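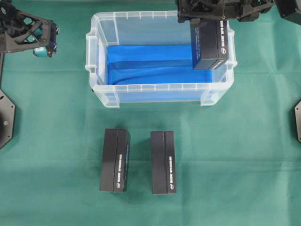 *写真提供：Werico*

生活用品の収納サービスを手がけるWericoは11月、小型の箱入り用品を対象とする保管の受け付けを、Tollow地区の拠点で開始した。同地区での取り扱いは初めてとなる。

保管には、両端に持ち手の付いた半透明のプラスチック製収納ケースを用いる。ケースの底には青い布を敷き、その上に箱を納める方式を採る。外から中の様子を確かめやすく、布によって箱の角や表面の擦れを抑える狙いがあるという。作業台にも緑色の布を掛け、ケースの底面に傷が付かないよう配慮している。

同社によると、初回の受け付け分は約1508点で、Tollow地区のほか、隣接するHarju地区からの申し込みも含まれる。使用するケースは222個を用意した。箱は原則として元の外装のまま預かり、詰め替えや開封は行わない。大きさがケースの内寸を超えるものは対象外となる。

受け付けは毎週火曜日、午前10時から午後4時まで。預け入れの際は、品名と個数を記した用紙の提出が必要となる。引き取りを希望する場合は、前週までに拠点の窓口へ申し出る。

同社は今後、Candlow地区の拠点でも同じ方式による保管を始める予定で、39個のケースを先行して配備する。開始時期は決まり次第、各拠点の掲示で知らせるとしている。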